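About Us

Hi, I'm Seren Jenkins, and I started Plarnuder in Dravville because I wanted to know if a machine could tidy my living room yet. We test robot arms on household and shop-floor chores, mostly in simulation, and publish how they did.

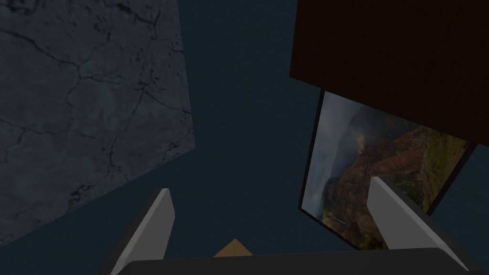 So, can they do the chores yet?

Some of them, sometimes! I know that's an annoying answer, but it's the one I give at parties too. Ask an arm to pick up one small thing with plenty of space on either side and it will usually manage. Put that thing in a room with stone-like slabs, big blocks and a framed canyon picture at a slant, then turn the lights down, and you learn a lot more about what the software has understood.

Our standard house set is 496 chores long. It runs from "put the cup on the shelf" up to "clear the hall so someone can get through with a stroller," and every chore gets 50 tries. The shop-floor set is younger and a good bit shorter (sorting returns, loading a parts tray, that sort of thing). Folding is still awful. Anything soft is awful, really, and I say that as someone who has watched a simulated arm fight a pillowcase for most of an afternoon.

Who we are

There are five of us. Engelbert Fuchs builds the rooms and is forever fiddling with floor textures. Mirjam Rüegg writes the scoring, and she's strict – a plate put down on its edge is a fail, end of story. Roel Bosman worked in a warehouse for years before he came to us, so the shop-floor chores are his. Engelbert Ruchti keeps the computers running, and yes, having two Engelberts does get confusing on the phone.

What we do for other people

If you have a chore you'd like a machine to take over, write and tell us. We'll build it, run it and send you the results, including the ugly ones. Our first paying customer was Riedl, who wanted shelves restocked at night. We told them to wait a while, and they still came back with another job – I was so pleased I bought cake.

We also let schools use our Vumance rooms for free. Sign-ups open in September.

Print this page | E-mail this page

Last updated: September

Contact Plarnuder, Dravville | © Plarnuder. All rights reserved. | Back to top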